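Hand Protection in Small Repair Shops: What Workers Wear and Why They Take It Off
Student project report, Occupational Safety, second year
Fermín Ledesma
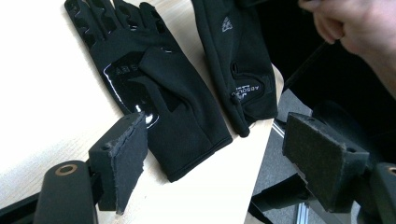

Most small repair shops in Driltton keep gloves for their workers, but having gloves and wearing them are two separate things. My project looked at when people in these shops wear gloves, when they take them off, and what they say about it. I started in August and finished the write-up at the end of the fall term.

I picked the subject after a summer job at Somier, a shop that rebuilds bed frames and spring bases. We handled cut steel strip and coil springs all day. There was a box of gloves by the door, and by lunch most of them were lying on the benches. My supervisor there said it had been the same in every shop he had worked in. I wanted to see if he was right and if there was a pattern to it.

Background

The class text divides hand injuries at work into cuts, crushing injuries, burns, punctures and skin problems from chemicals. Different gloves are made for each of these. A glove that stops a cut may do very little against a crushing injury, and a glove that keeps out solvent may tear on a sharp edge. Gloves also should not be worn near some rotating machines, such as drill presses and lathes, where the fabric can catch and pull the hand in. A shop that does many kinds of work therefore needs more than one kind of glove and a rule about when to wear none at all.

The other thing that came up in my reading was fit. A glove that is too big makes it hard to pick up small parts. A glove that is too small tires the hand. Several authors say fit is the main reason people stop wearing gloves, ahead of heat and cost.

Method

I visited two shops. The first was Somier, where I already knew the people. The second was Echeverría, a family business that repairs garden machines and small engines. Both owners agreed in writing before I started, and the workers were told what I was doing.

I watched for 20 hours in total, split evenly between the shops. Each time a worker started a new task, I wrote down the task, whether gloves were on, and if the gloves came off before the task was done. I did not write down names. At the end I had 453 tasks on my sheets. I also talked with the workers during breaks, using a short list of questions on one page.

I sorted the tasks into four groups: handling metal, using hand tools, using powered tools, and fine work. Fine work means anything done mostly with the fingertips, such as threading a small nut, fitting a clip or cleaning a carburetor part.

Results

Gloves were worn most often for handling metal. This was true in both shops and it held for the whole day. At Somier, workers put gloves on to carry strip from the rack without being reminded, including the newest person there.

Fine work was the opposite. Almost all of it was done with bare hands. When someone was wearing gloves and came to a small fastener, the usual thing was to pull off one glove, the right one for most people, finish the fastener, and carry on with the rest of the job with one hand bare. I had not planned for this and had no column for it on my sheet. I added one after the first visit, so the count for that visit is incomplete and I have left one-glove tasks out of the totals.

Powered tools gave mixed results. Echeverría has a written rule against gloves at the drill press and the bench grinder, and it is posted on the wall between them. People followed it at the drill press. At the grinder some kept their gloves on, and two of them told me they thought the rule was only for the drill. Somier has no written rule. Workers there decided for themselves, and they did not all decide the same way.

Time of day also mattered. Glove use dropped after the lunch break in both shops. The workers said their hands were sweaty by then, and that it is unpleasant to put on a glove that is already damp inside. One man at Echeverría turns his inside out and hangs them by the window while he eats.

What the workers said

The complaint I heard most was that gloves make it hard to feel what you are doing. Heat came second. Third was that the right size was gone from the box. Both shops buy mostly large, and the people with smaller hands either brought their own or went without. Those who had bought their own gloves wore them longer and looked after them better, at least on the days I was there.

Nobody said gloves were a waste of time. Most could tell me about a cut they or a coworker had gotten, usually during a job that was expected to take only a minute.

Cost

The owner of Somier let me look at the supply orders. The shop spends 1800 a year on gloves, counting all types and sizes. Over half of that goes to the cheapest coated kind, bought by the carton from a supplier called Drendadico. He did not know how many were thrown out before they wore through, and I had no good way to measure it. My guess is that singles are a large part of it. Once one glove goes missing, the other tends to end up in the scrap bin.

Problems with the study

The workers knew I was watching, so they may have worn gloves more than usual. I knew the people at Somier and did not know the people at Echeverría, which could have changed how each group talked to me. All my visits were in warm weather. In winter the shops are cold, and I would expect the afternoon drop to be smaller.

Recommendations

Both shops should order gloves in all the sizes their workers need, starting with a quick check of hand sizes. They should keep a thinner, close-fitting pair available for work with small parts. Echeverría should put a second sign right at the grinder. Somier should write down its rule for powered tools and go over it with new workers on the first day. A few hooks or a drying rail near the break area would cost little and could be tried for a month.

I gave a copy of this report to both owners. Echeverría has asked me to come back in the winter and repeat the count with the one-glove column included from the start.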